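Stukine Lease Desk, version 7: review for small landlords and brokers

Filed under: Office and retail software
By Josée Beaudoin
Feb 16, 2022

Stukine Lease Desk is a lease abstraction and tracking program for commercial property. It reads a signed lease, pulls out the dates, rents and options, and puts them in a calendar and a rent schedule. The vendor sells it to brokers and to owners who hold a handful of buildings. I tested it on 30 leases from a mixed office and retail portfolio, most of them in the Mukport and Bakel submarkets.

Setup

Installation is a browser login and a desktop helper for scanning. The helper needs administrator rights on Windows. Leases go in as PDF files, one per tenant, and amendments have to be attached to the parent lease by hand. If an amendment is loaded as a separate file, the program treats it as a new tenancy and counts the space twice. There is a warning for this, but it appears only after the rent roll has been rebuilt.

The scan quality setting defaults to "draft." Change it to "standard" before loading anything older than ten years. Carbon copies and faxed pages still need to be keyed in manually.

Abstraction

Commencement dates, expiration dates and base rent came through correctly on all the office leases written on the Friesen standard form. Retail leases were weaker. Percentage rent clauses were found but the breakpoint was often left blank, and co-tenancy language was filed under "Other." Renewal options are read well when notice is stated in months. When notice is stated as a window ("no earlier than, no later than"), the program stores the later date and drops the earlier one. An owner who relies on the calendar could accept a notice that came in too soon.

Expense stops are a separate problem. The program accepts a base year or a fixed dollar stop but has no field for a cap on controllable expenses. I entered caps as notes, and notes do not feed the reconciliation report.

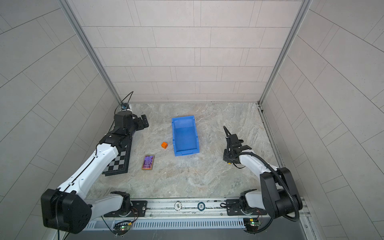
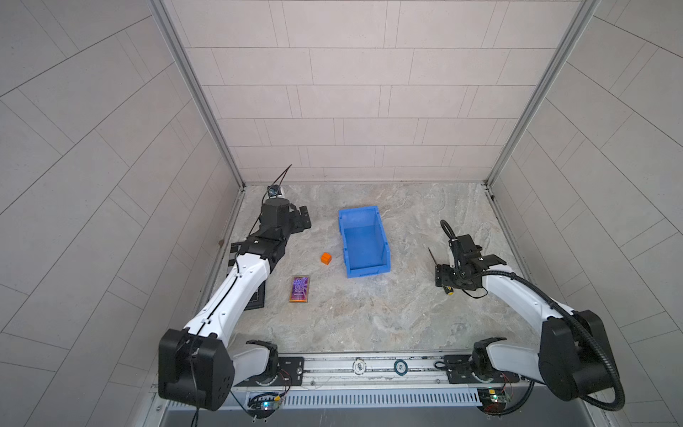
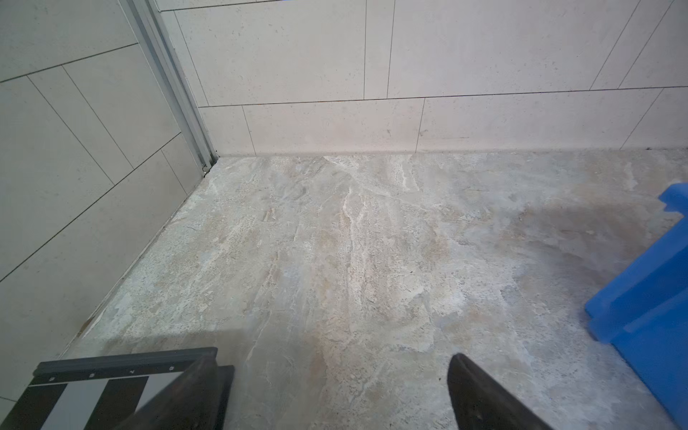
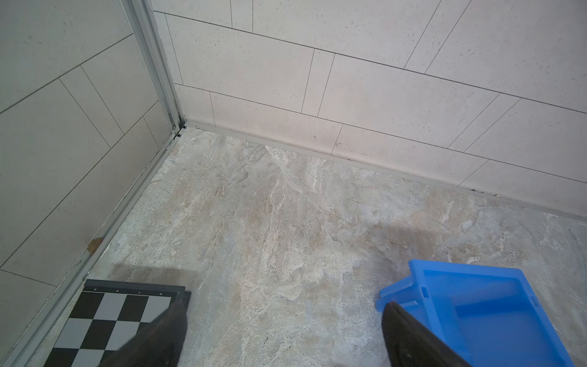 Pale wall tile and a marble-patterned surface, all four views.

Rent roll and reports

The rent roll exports to a spreadsheet with live formulas, an improvement over the last version, where totals were pasted as plain values. Columns can be reordered but not renamed. Suites of less than 2000 square feet are grouped under a single "small suites" line by default. The switch to turn this off is under Display, two levels down, and it resets when a new building is added.

The stacking plan is usable. Floors are drawn to scale if the rentable area has been entered for each one, and expirations are shaded by year. Printing on letter paper cuts the legend off at the right margin; legal paper works.

The reconciliation report took several minutes to run for the largest building. It can't be run in the background, and the browser tab has to stay open.

Accuracy of measurement fields

Rentable and usable area are stored separately, and the load factor is calculated from them. The field accepts 2 decimal places and rounds without telling the user. On a large floor this makes a difference of a few dollars a month, enough to fail a tie-out against the general ledger.

Support

Questions sent through the help form were answered the next business day. The phone line handles billing only. The written manual is complete but still refers to menus from the previous version, particularly in the chapter on security deposits. Stukine says a revised manual is planned for June.

Price

Licensing is per building, billed yearly, with no charge for extra users. An owner with one large building pays the same as an owner with one small one. Brokers who track space they do not manage will find it expensive, as every building in the database counts, including those marked inactive.

Rating

Data entry: good
Retail leases: fair
Reports: good
Calendar: fair, check option windows by hand
Manual: poor

Suitable for office owners on standard forms. Retail owners should load a few of their own leases during the trial period and compare the abstracts line by line before buying.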